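4.3 Running the hand-held gripper demonstration on an open day

This section applies to sites showing the Treltano hand-held pair to visitors. It assumes that the pair has been charged and registered as in 4.1, and that the Nitholm base software is at release 26 or later.

Before visitors arrive

1. Mark out the demonstration floor with hazard tape. Visitors stay outside the tape unless they are wearing the grippers.

2. Place the mat flat inside the taped area. Objects for handling go on or next to the mat.

3. Start the base software and wait for the status line to read READY. Error 246 means that one marker cube has not been found. Wipe the cube with a dry cloth and turn the gripper slowly until the error clears.

4. Run the self-check (menu 3, Pair, Check). Both grippers must pass. Do not start with one gripper only, as the session file will be rejected on import.

CAUTION: Cables on the floor are a trip hazard. The operator looks at the grippers and not at their feet. Route or tape down any cable that crosses the walking area.

During the demonstration

5. The operator puts on the head camera, takes one gripper in each hand and stands facing the mat. Hold both grippers in front of the body at chest height, fingers pointing forward, marker cubes uncovered. Long sleeves should be pushed back.

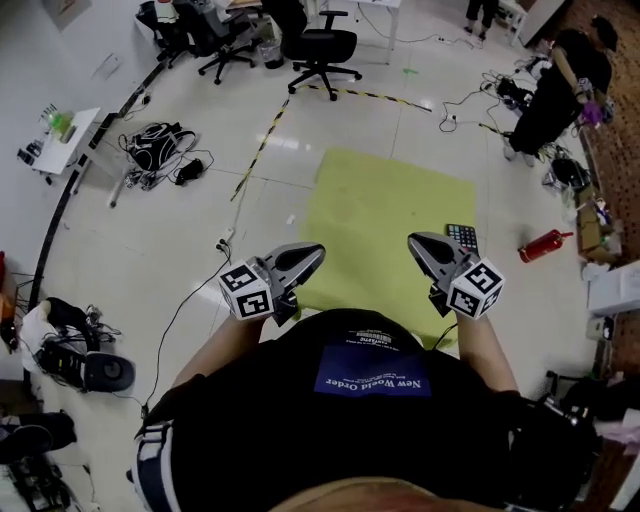 6. Hold this position until the tone sounds. If there is no tone, lower both arms, wait and repeat. The usual fault is a thumb over a cube.

7. Carry out the task at an even speed. Close the fingers fully on each object before lifting - half-closed grips are logged as misses.

8. Return to the starting position to end the recording. Each recording is limited to 620 frames, after which it stops without a warning.

NOTE: Visitors may try the grippers once they have watched a full run. An assistant should stand within reach of the stop key and keep the next visitor back until the grippers have been handed over.

Sites using the Urbańczyk wrist mount should follow Pidulau service sheet 26 in place of step 5.

After the last run, go to 4.4, Shutting down and packing.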